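Robot Cell Practice, Handout 2: Setting Up and Looking After the Cloth-Handling Cell
Instructor: Jianguo Yao. Lab sheet by Meifang Lei.

2.1 Before power-on
Walk the cell with the arm off. Check that no cable crosses the area the elbow sweeps. Find the emergency stop and press it once. The controller must report the stop before you release it. Log the result on the Vunovberg sheet, with your initials.

2.2 The work surface
The felt must lie flat where the fingers come down. A ridge under the cloth changes the height of the grasp point, and the cell has no force sensing at the fingertips. Brush the felt along its length. Replace it after 900 cycles or when the pile is worn through to the backing, whichever comes first.

2.3 Fingers and approach
Set the approach height with the fingers open and a towel on the felt. Lower in small steps at jog speed. Stop when a fingertip meets the cloth and store that height as parameter 904. Close, lift straight up, and hold. A towel that slips during the hold means worn finger pads or a low closing force. Check the pads first.

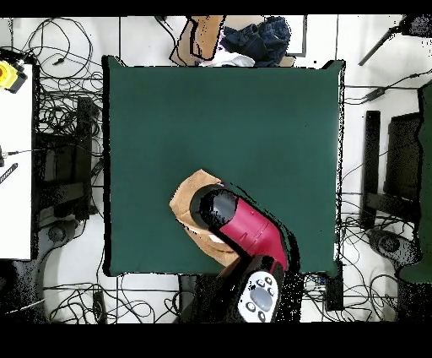
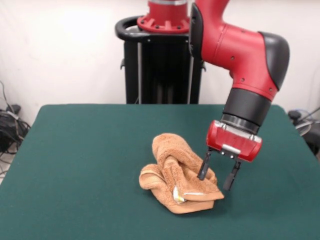
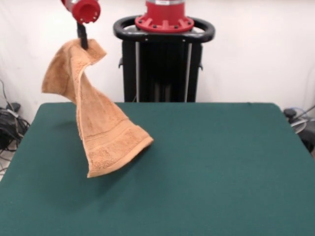
Figure 2.1. The cell with its green work surface: arm over the mat (first), fingers open at a bunched towel (second), towel held by one corner (third).

2.4 Wrist and gripper fasteners
Check the gripper housing screws at the start of each week. Use the short driver from the Isaston kit and do not apply thread lock. If a screw turns under light hand pressure, tighten it and repeat the approach height procedure in 2.3. The stored value is no longer valid once the housing has moved.

2.5 Faults
Code 17: gripper did not reach the closed position. Clear lint from the finger slides, then home the gripper.
Arm stops during lift: look for a snagged cable before resetting.
Repeated stops go to Kheri Makori, with the log attached.

Reading for next session: Fundham notes, section on joint limits.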